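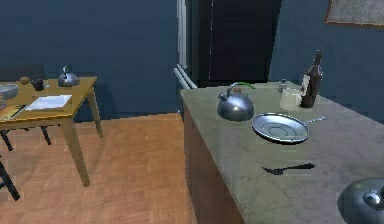
Kitchen Tips from the Drurlow Robot Club

Our club works on kitchen tasks in simulation this term. Each team gets the same virtual kitchen and a list of jobs: move the kettle, put the pan away, set the cup on the tray. Laying out a kitchen so a program can work in it taught us a few things about laying out a kitchen at all, so this page has both kinds of tips. Use whichever half you need.

Setting up the counter

Keep one clear patch on the counter big enough for a plate. In our task list every object that gets picked up has to be put down somewhere, and the runs that fail most often are the ones where the only free space is behind something tall. It works the same way at home when you are holding a hot pan.

Tall things go at the back. A bottle standing in front of a cup means reaching around it, and elbows knock bottles over as easily as robot arms do. Leave 5 inches between a bottle and its neighbor if you can spare it.

Turn handles away from the edge. For a frying pan, point the handle toward the back or along the counter. Teams who start the pan with its handle over the edge lose points under the safety rule, even if nothing falls.

Lids get their own spot. A domed lid with a round knob sits well on a flat surface, knob up. Upside down it rocks, and in the simulator it rocks for a surprisingly long time.

Kettles

Pick up a kettle by the top handle and keep it level. The Welo team wrote a grasp that took the kettle by the body, and it passed the lifting test and then lost 10 points on the heat rule. We treat every kettle as full and hot unless the task card says otherwise. Do that at home too.

Point the spout away from where people stand. If you have two kettles, keep them on separate surfaces so you don't grab the wrong one. "Kettle" is not a good enough name in your code either. Call them table_kettle and counter_kettle and save yourself an evening.

Spatulas and other flat tools

Flat tools are hard for grippers because there is no room to get under them. Teams may use a spoon rest in the second round. The Dzene team slides the spatula until the handle sticks out past the counter edge, then grips it there. It is allowed. Move it straight away afterward, as the handle rule still applies.

Running your trials

Do 30 runs before you change anything. Save the log for each one with the team name and the object name. Change one setting at a time.

Move the objects between runs by 2 inches or so in any direction. Vurkavance had a program that never missed until the cup was shifted, and then it never hit.

Check the floor path between the table and the counter if your robot has a moving base. Chairs count as obstacles, legs included.

Surachet Sriwong looks over the task files before each round. Send them to him by noon, zipped, with no spaces in the file names. The room opens again in August and the task cards for the sink and dish rack will be on the shelf by the door.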